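10 Jan 2022

# The Boltora hand-held gripper: notes after a trial period

The Boltora is a two-fingered hand-held gripper, sold as a kit to people who wish to record handling tasks for a robot arm to learn from. It is supplied by Dvorak, a small firm in Utatville, and I have had one on trial at home in Ploltuldale since November. I paid the ordinary hire charge and have no connection with the firm.

The kit arrives in 62 parts, with a printed guide. Assembly took me two evenings, the second of which was spent almost wholly on the linkages, as the guide shows them from one side only. Angharad Watkins of Dvorak answered my written query within the day and has undertaken to have the drawing replaced.

My trial consisted of everyday household goods, picked up, carried across a room and set down again. Small retail boxes formed the greater part of it. The fingers meet the box from opposite sides, and a light hold is sufficient to keep it upright. 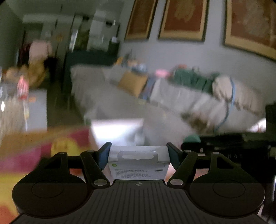

Does the hire charge include the software?

The software is included for the length of the hire, together with any updates issued in that time. A buyer receives it without a time limit, but must register the unit first.

I recorded 3000 short clips in all. The unit is comfortable for an hour or so, after which the wrist begins to tire, and I would advise a rest before that point. Soft goods such as folded cloths proved harder than boxes and required a slower approach. Coins and keys I was unable to lift from a flat surface at all.

Birdie Yazzie, who borrowed the unit for a weekend, found the grip too wide for her hand. A narrower one is listed as an extra, although it was out of stock when I enquired.

I have two reservations. The carrying case is not included, and the guide contains no section on cleaning the fingers. I have nevertheless extended my hire to the end of the quarter, and intend to try kitchen items next.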